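July, bench notes, snack tray packing

Picking up from the page with the coffee ring. Board back on the bench, white sheet on top. Sheet doesn't quite reach the near edge, leave it, the bare wood strip is handy for lining things up by eye.

Tray is the cream two-compartment one, rounded corners, no lid for now. Lids are still at Besau, Maxine says next delivery, she said that last time too. Doing the whole round without them and will redo the height check when they come.

To go in: the orange pouch with the individually wrapped rounds, and the long orange-red packet. The pouch is shiny and both slide on the sheet. Matte sheet next time?? Ask Maxine Kerslake what happened to the rest of the roll.

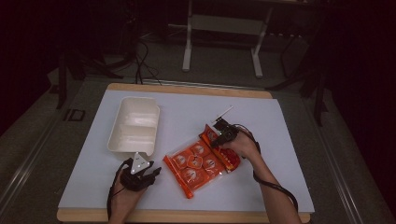

Does the long packet go in before or after the pouch of rounds?
Long packet first, on its own side of the divider, flat, printed side up. The pouch goes in the other side and gets pressed down lightly so the rounds spread out.

Tried it the other way first thing. Pouch in first is fine but then it bulges over the divider and the long packet ends up riding on top of it. Looks bad and wont take a lid. Wrote "long first" on tape on the shelf edge so whoever does the afternoon has it.

Divider is low, that's the main trouble with this tray. Nimri catalog has one with a higher divider, p. 324, same footprint if I'm reading the drawing right. Price is for a carton of 900, which is silly for us. Maxine to ring and see if they'll do a sample sleeve of 24.

Pouch seals: crimped end has a short tab that catches on the tray rim if it goes in at a slant. Turn tab towards the middle. Do NOT fold the tab under, it springs back out and lifts the whole pouch. Have tried tape. Tape is worse.

Also the pouches crackle like mad. Radio off or up, one or the other.

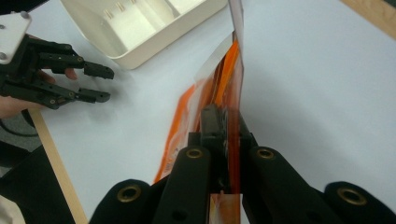
Handling the film: hold it higher up and let the contents drop to the bottom before it goes over the tray. If you hold it in the middle half of it hangs one side and half the other and it won't sit flat whatever you do after. Same for the slim packets but less so, theres less to shift around in there.

Creases. Some of the film is coming out of the box already creased from storage. Doesn't matter for fit but it does for the photos Girnberg want, so keep the smooth ones apart in the shallow drawer. Labels facing up where they can be. Don't spend ten minutes turning every round, they move again as soon as the tray is picked up.

Malbridge called 4:10, want to know if the tray can also take a juice carton. Told them no way with both packets in. They are going to send a carton anyhow. Fine. It can go on the shelf with the other things they sent anyhow.

Job number for all this is 434, please put it on the time sheets, last week's went under general and I had to untangle it.

To do
wipe sheet, sticky patch near corner
chase lids (Besau)
divider heights, measure ours properly with the caliper and not the wooden ruler
sample trays from Nimri
more masking tape, the wide one
ask Maxine if the rounds are meant to be kept cool, box doesnt say

Stopped 5:30. Leaving the packed trays out on the side bench overnight to see if the pouches creep up. Pls don't move them.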